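How to Pack the Small Things Before You Move House

Posted by Khoa Phí in Home & Moving > Packing

316 shares | 13 comments

When people prepare to move, they think first of the sofa and the bed. In my experience the big furniture is easy. You measure it, you call two friends or a van, and it goes. The trouble comes from the things which fit in one hand. Last June I moved from a flat in Clurden to a smaller one in Cloltlow, and for the first evening I could not find my toothbrush, the phone charger or the screws for the bed. I slept on the mattress on the floor. After that I made myself a method, and I write it down so that you can use it also.

What you need

- 5 small boxes with lids, none bigger than a shoe box
- masking tape and one thick marker pen
- small bags that can be closed
- a notebook
- one bag which you will carry yourself

Step 1. Start with the drawers

Begin two weeks before the day. Take one drawer each evening and empty it completely on to a towel. Do not sort inside the drawer, because you will only move things from left to right. Put back what you will use before the move. Throw away the dry pens and the old receipts. What stays on the towel is ready to be packed.

Step 2. Give each box a room in the new home

Many guides say to mark the box with the room where the things were. I prefer the room where they will go. In my old flat the sewing kit was in the kitchen, but in the new one it belongs in the bedroom, so I wrote BEDROOM. Write on two sides and also on the lid. If you write only on the lid, you can't read it when another box stands on top.

Step 3. Pack the bathroom with care

Creams, bottles and powders must stand upright. Open each lid, lay a small piece of kitchen film over the opening and close the lid again. Then put every item in a bag. Heavy jars go at the bottom, light tubes go above. Never put medicine in the same box with cleaning products. If a jar is almost finished, try to finish it before the move.

Step 4. Keep the keys separate

You will have more keys than you expect: the old flat, the new flat, the letter box, the bicycle, perhaps a cellar. Put a paper label on each set while you still remember what it opens. The keys of the old flat go into an envelope for the landlord. The keys of the new flat stay on your body, in a pocket with a zip.
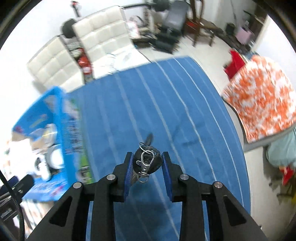
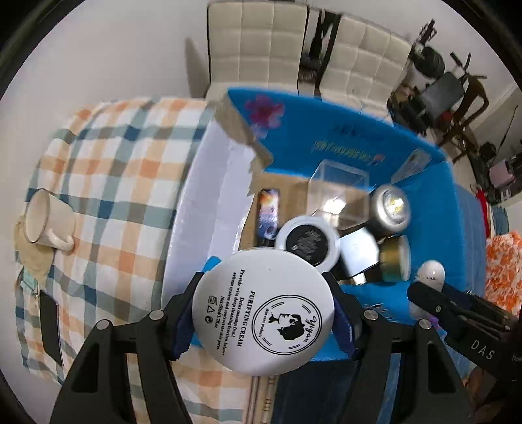
Step 5. Write the list

Give each box a number and open a page in the notebook for it. You do not need to write every hairpin. It is enough to write "bathroom, creams, nail scissors, spare soap". When you look for the scissors at eleven in the evening, you will read one page and open one box. I tried first with a list on my telephone, but the battery was empty when I arrived, and the charger was of course in a box.

Step 6. Prepare the first-night bag

This bag doesn't go in the van. Inside I put:

- toothbrush, soap and a towel
- phone charger
- medicine for 2 days
- clean clothes and something to sleep in
- toilet paper
- the screws and the tool for the bed, in one closed bag
- tea, a cup and a spoon

I use an old sports bag from Ogura, but any bag with a strong handle will do.

Step 7. Unpack in the right order

Build the bed before you open any box. Then do the bathroom, then the part of the kitchen where you make breakfast. The books and the pictures can wait for a week without any problem. When a box is empty, fold it the same day, otherwise it will become a table and stay until winter.

If you hire a company, ask before the day if they accept small boxes. Mine was called Jotari and they wanted them put together inside a bigger one, so I lost half an hour in the morning looking for a big box.

Filed under: moving house, packing, small spaces

Related
How to take a bed apart and keep all the screws
Cleaning the oven before you give back the keys
Which boxes are strong enough for books?
A first shopping list for an empty kitchen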